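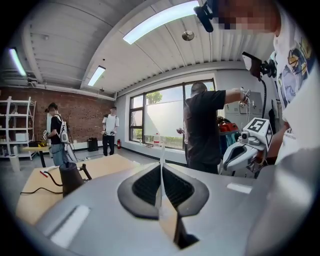
Hand-held grippers in use beside a worktable, Dristevik workshop.

Tips for Households and Workshops: The Dukgate Hand-Held Gripper Kit

The Dukgate kit is offered on loan by Prelulcombe to members who wish to record everyday tasks for robot training. Members are asked to observe the following points.

Clear the table before starting. Leave out only the items the task requires, and keep power cords away from the side where the operator stands.

Wipe the finger pads with a damp cloth after every 90 minutes of use. Do not use solvent. Marker faces should be cleaned with a dry cloth only – scratched markers must be replaced in pairs.
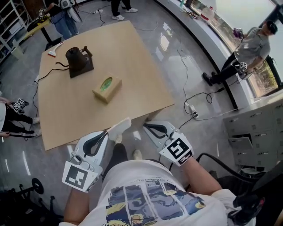 Practice with an empty kettle first. Close the pads slowly on the handle, lift, and set the kettle back on its base. Power strips should lie against a wall where possible – otherwise, cover the cables with a mat.

The storage card holds almost 2,000 short recordings. Copy them before returning the kit.

Loans run for 5 days. Requests for the November waiting list have closed; new requests should reach Safta Costache by 17th December.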